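**Stirncombe** is a Bengali-language mystery film directed by Rizwan Talukder and starring Shahnaz Haque. It follows a court translator who inherits a boarding house in the fictional hill town of the title and finds that one of its long-term tenants has been living under a dead man's name. The film was released in October and played in theaters for 80 days.

## Plot

Haque plays Mina, a translator who travels to Stirncombe to sell the house her aunt left her. The sale is held up by Rieger, a retired surveyor who has rented the top floor for years and refuses to move. While going through the rent books, Mina notices that his signature changes partway through one winter. She begins to question the other tenants, most of whom have reasons of their own to keep quiet. The second half moves between the present and the winter in question, and the two threads meet in the house's flooded cellar.

## Production

Talukder wrote the first draft as a stage play with a single set. He expanded it after the production company Zoneo agreed to pay for location work, and the flashback scenes were added at that point. The script went through two further drafts before Haque was cast.

Most of the interiors were shot in a disused school. The boarding house staircase was built in its gymnasium and later reused, repainted, for the courthouse scene that opens the film. Exteriors were filmed in a separate hill district, where fog delayed the crew several times.
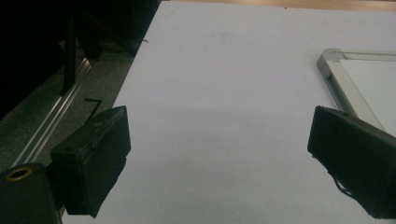

## Music

The score was written by the duo Plakov and recorded with a small string group. It contains no songs in the usual sense — the one vocal piece, a lullaby, is sung by Haque on screen without accompaniment. A longer version plays over the closing credits.

## Release and reception

The film opened on 100 screens. A cut shorter by nine minutes was prepared for overseas theaters and drops a subplot about the aunt's lawyer. The full version was used for the later streaming release.

Reviews were mostly favorable. Critics praised Haque's performance and the slow build of the first hour, while several found the cellar sequence hard to follow. Some reviewers also felt that Rieger was given too little to do once his secret was known.

## Sequel

A follow-up with the working title *Room 3671* was announced during the theatrical run. Talukder is credited as writer only, and Haque is expected to return as Mina.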